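Flometti Plain Interleaving Sheet, pale gray
Sold by Larnton Paper & Storage
Item 231
Last checked Sep 13, 2021

We held off stocking this one for a while. It is a flat sheet you lay between folded fabrics, and the makers of flat sheets tend to promise a lot. The Flometti leaflet says it will "transform the linen closet." We have had a pack in our own stockroom since spring and the closet is still a closet. The sheets do keep piles of cloth separate, and they come out from between two tablecloths without dragging half the stack along.

What you get
A pack of 11 sheets, all one size, pale gray-white, blank on both sides. The surface is smooth and matte. There are no grid lines, no logo and no fold guides. If you want to write on one, pencil works and so does a soft marker, though the marker needs a minute before you stack anything on it.

In stiffness it falls between heavy paper and thin board. Customers ask which it is, and the supplier's own paperwork uses both words on the same page. It will bend around your arm and spring back. It will not hold up a stack of blankets across an open gap, whatever the leaflet suggests about "instant shelving." Please don't use it as a shelf.

What the maker claims, and what we think

Stops creases. We doubt it. A sheet keeps the cloth above from sinking into the folds of the cloth below, and that helps a little with thin cotton. Anything folded for months will have a fold line in it, sheet or no sheet.

Clean-cut edges that never snag. Mostly fair. The edges arrive crisp. After a season of pulling sheets in and out, the corners on ours had gone soft, and one caught on a loose knit. We trimmed it with scissors and carried on.

Stays spotless. No pale sheet does. Lint and specks show up easily on this color. A dry cloth takes off most of it. Don't use water, which raises the surface and leaves a patch you can feel with a fingertip.

Archival quality. The leaflet uses the phrase once and backs it up with nothing. We asked for test results and were sent the leaflet again. For everyday napkins, pillowcases and sewing remnants we wouldn't worry. For a christening gown or an old quilt, buy tissue that states what it is made of — we carry the Kokkonen unbuffered tissue for that, and it costs more for a reason.

Using it
Lay your folded cloth flat, set a sheet on top and square up one long edge by eye. Leave a finger's width sticking out at the front so there is something to pull. We put a sheet every 4 items in a pile of napkins. More than that and the pile gets slippery and starts to lean.

They are also decent for fabric cutting, slipped under a piece so you can slide it across the table. Don't run a rotary cutter over one. It goes straight through.

Compared with the Prarkach divider
The Prarkach is thicker, has a tab, and will last longer in a busy household. It also takes up real space: in a shallow drawer we lost a whole layer of dish towels to it. For open shelves, get the Prarkach. For drawers and sewing boxes, these are the better buy.

Returns
Unopened packs, any time. Opened packs only if the sheets arrived bent. Shipping is flat in the box — we won't roll them, so please don't ask for a tube.
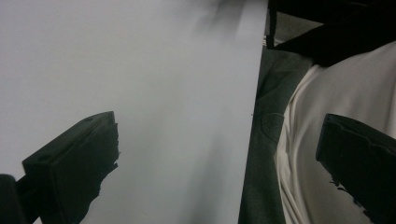
Can I cut the sheets down to fit a narrow drawer?
Sharp household scissors will do it, though a metal ruler and a craft knife give a straighter edge on a long cut. Cut sheets can't be returned, so try a full one in the drawer first.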